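Morstead Household Boards > Laundry and Linens > Tablecloths
Thread: White cloth on a work table, wash it or give up on white?

oksana_d
April 21, 2019
Hi all, I've been reading this board for a while but this is my first time posting. I have a white cloth on a table that gets used pretty much all day, and it's starting to look tired. No food on it (well, no meals, I can't swear to coffee). It's mostly little colored blocks and a plastic tray getting moved from one spot to another, over and over. I like white because anything you put on it shows up right away. So does everything else, unfortunately.

I've got gray smudges I can't shake out, a yellowish spot, and a couple of round marks like somebody put a cup down. Plus it will NOT lie flat. I tug one corner and it bunches up at another. The tag says Arellano, 98 inches on the long side, and that's all I know. No fiber content, the rest of the tag has washed off.

Do I bleach it? Or just buy gray and stop caring?

hannak_linens
Don't bleach until you know what it's made of! If there's polyester in there, chlorine bleach can turn it yellower and then you're really stuck. Can you pull a thread from the hem and see how it behaves when it's wet? Cotton soaks up a drop of water fast, poly kind of lets it sit there.

Also, photos please. "Gray smudges" could be five different things.

LocBui
I'm going to be the one who says buy gray. We had white on the sorting table at my old job and we were washing it constantly. Switched to a medium gray and the problem went away. Small stuff still shows up fine unless it's also gray.

oksana_d
Lộc, I knew someone would say it, haha. Hanna, I'll do the thread test tonight. I picked three where you get the cloth and the things that live on it. The red tray is in all three.

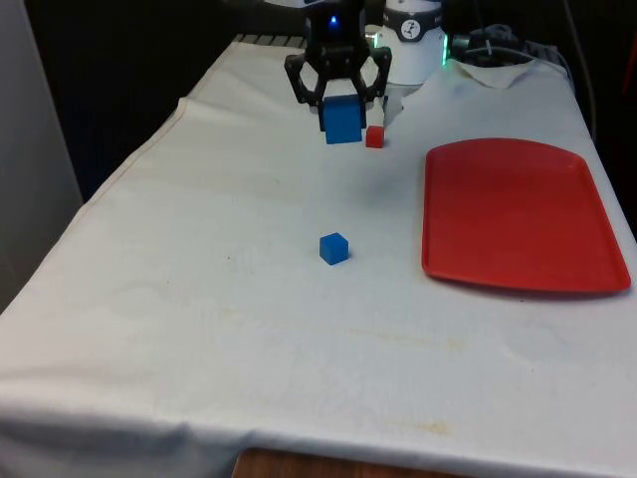
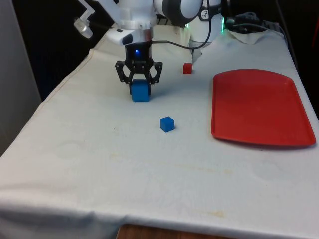
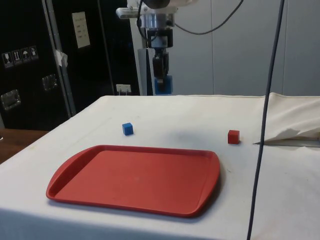 So I did the water drop on a bit of hem and it soaked in right away, which I'm taking as mostly cotton? I also rubbed one of the smudges with a damp white rag and a little gray came off on the rag, but the mark didn't really fade. The yellow spot didn't budge at all.

One more thing I should have said before: the cloth goes straight on the tabletop with nothing under it, no clips or anything. I never thought about it until I started typing this.

hannak_linens
Okay, if gray is coming off on the rag then at least part of that is surface grime, and that's good news. I'd do it like this:

Shake it out outside. Then a little dish soap on the gray spots, work it in with your fingers, leave it half an hour. Then a long soak with oxygen bleach, the powder kind. I use the Fetetti one but they're all pretty much the same stuff. Overnight is fine on white cotton. Wash as usual and DON'T put it in the dryer until you've looked at it in daylight. If the yellow is still there, soak again. Heat can set it and then you'll have it forever.

The rings I'm less sure about. If it's coffee or tea it should come out in the soak. If it's rust off the bottom of something, oxygen bleach won't touch it and you need a rust remover.

yurii_h
Agree with Hanna on the soak, disagree on overnight. I left a cotton cloth in for a full night once with a heavy scoop and it felt thin afterward. I do 6 hours now, in the bathtub, and I never had to go longer. Maybe it was an old cloth, I don't know. But I wouldn't.

hannak_linens
I've been doing overnight on my mother's napkins for years and they're fine! Heavy scoop is probably your answer there, Yurii. But sure, start with the shorter soak if you're nervous, you can always do a second one.

Roisin_OF
Can I talk about the wrinkles? That would drive me nuts way before the stains. Get a table pad. The flannel-backed vinyl kind, soft side up so the cloth grabs onto it. Cut it a hair smaller than the top. Then tablecloth clips on the two long sides and you're done. If clips get in the way, sew elastic across the corners underneath like a fitted sheet. I did mine in an evening while watching TV – ugly stitching, but it's all underneath.

And iron it while it's still damp. Cotton that's bone dry fights you the whole way.

LocBui
A pad makes the top softer though. If she's setting small blocks down they might tip or sit crooked. I'd skip the pad and just do the elastic.

Roisin_OF
On a thin pad? I have a thin one and a full wine glass stands on it just fine. But okay, fair, try it with the blocks first before you cut anything.

yurii_h
Wipe the bottom of the tray too. I have a Rokumero tray I drag around on a white runner and it left gray streaks everywhere until I washed the underside. I'd been cleaning the top for months like an idiot. Same with the blocks, warm water and dish soap and let them dry completely before they go back.

oksana_d
Ohhh, I have never once washed the underside of that tray. Going to do it right now.

Plan is: tray and blocks in the sink, cloth in the tub with oxygen bleach for Yurii's shorter version, second round if the yellow hangs on. Róisín, I love the fitted sheet idea, I've got elastic left over from a costume. I'm holding off on the pad.

Lộc, if it comes out of the wash looking the same, I'm ordering gray and you can say you told me so.

LocBui
Get two if you do. One on the table and one in the wash.

hannak_linens
Or get two white ones :) Let us know how the rings come out, I'm curious if it's coffee.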